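Circuit Board Holding and Handling – Frequently Asked Questions

Reading time: 2 minutes

What is a fixture plate for?

A fixture plate gives each board a fixed place to sit between steps. Ours are plastic, with raised holders that keep the board off the bench and leave both faces open to the air. They are storage and staging plates. Do not solder on them.

Can I stack boards flat instead?

No. Parts on the lower board get knocked, and solder joints can crack without leaving a mark you can see. If you run out of holders, use a second plate or an antistatic bag for each board.

How should a board be picked up?

By the edges, away from connectors and tall parts. Keep the pressure even and lift straight along the slot. Pulling at an angle scrapes the edge of the board and wears the holder – both get worse over time.

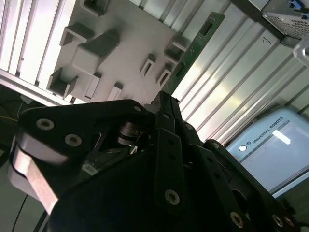
Atieno Athumani wrote in to say that her older boards have parts placed almost to the rim, and that there is hardly any bare edge left to hold. She asked whether it is safe to grip them by a corner.

It is, if the corner has a mounting hole and no parts next to it. For boards with no clear corner, leave a waste strip attached until the last step and hold that. The Flistlow boards made before 2010 are all in this group.

Do the holders fit every board?

They fit the Jastoma and Nyamweya boards. The Tuner board is longer and needs the wide plate. Forcing it into a standard holder will bow it.

How do I clean a plate?

Wipe it with a lint-free cloth and isopropyl alcohol, then let it dry before loading. Acetone will damage the plastic.

How long can boards stay in the holders?

Up to 72 hours uncovered. After that, bag them. Moisture-sensitive boards go straight into a dry cabinet.

Who do I contact about a broken holder?

Send the plate number to Khrystyna Harasym. Single holders can't be replaced, so the whole plate is swapped.

Last updated Nov 25, 2024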